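Support > Andero Home Label Printer > Set-Up Guide > Section 2: Your First Labels

2. Loading the roll and printing a first label

You will need the Andero printer, its power cord, one Woltier label roll and a flat surface you don't mind giving up until dinner. The printer ships with a starter roll of 34 labels. Most people spend the first several on their own name. The starter roll is priced accordingly.

2.1 Choose what to label

Pick things that hold still. Boxes and jars are good first subjects. Cats, spouses and anything that goes in the oven are not covered by the warranty. 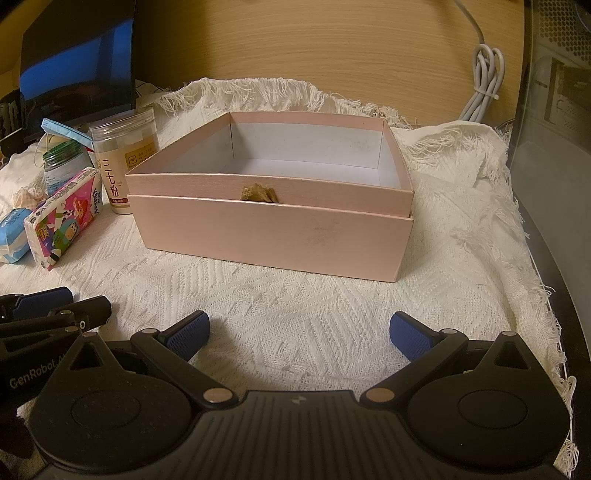 Fig. 3. Open box and lidded jar. Decide what goes in before you print.

2.2 Load the roll

1. Turn the printer off. Off means the light is out, and a blinking light means it is thinking about it.
2. Press both side tabs and lift the cover. It will feel as if it is about to break. Keep going.
3. Drop the roll onto the spindle with the loose end coming over the top, toward you.
4. Feed the end under the gray bar until 2 inches stick out the front.
5. Close the cover until it clicks. If it clicks twice, open it and start again at step 3.

CAUTION: The cutter behind the gray bar is sharp. It does not look sharp, and that is how it gets people.

2.3 Print

1. Turn the printer on and wait for a steady light.
2. Type your text. The limit is 13 characters per line, so "Miscellaneous" just fits. We suspect this was the whole design brief.
3. Hold down PRINT until the motor starts. A quick tap opens the language menu, from which some customers have been slow to return.
4. Tear the label upward against the cutter.

Note: If the screen shows Error 665, the roll is in upside down. If the roll is not upside down, take it out, look at it sternly and put it back the same way. This clears the error more often than our engineers would like.

2.4 Stick it on

Wipe the surface with a dry cloth first. Press from the middle out and leave the label alone for an hour before you decide it is crooked. It is crooked. Labels peel cleanly from glass and smooth plastic. On cardboard they bring some of the cardboard with them, so get those right the first time.

On a jar that already has a wraparound label, put yours on the lid. 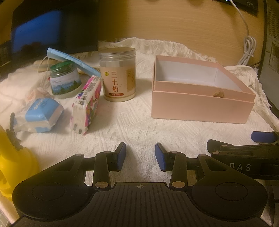
Fig. 4. Short glass jar with a screw lid, in mixed company.

Note: Freezer labels are a separate product (Zotex roll, blue core). Ordinary labels in the freezer let go overnight and gather at the bottom, where they identify nothing.

2.5 Saving a label

Hold SAVE and choose a slot. Slot 1 comes filled with "SHIYU LUO - DO NOT TOUCH", left over from testing. It can be overwritten, though several owners have grown fond of it.

Next: Section 3, Borders and Other Temptations

13 comments | 34 shares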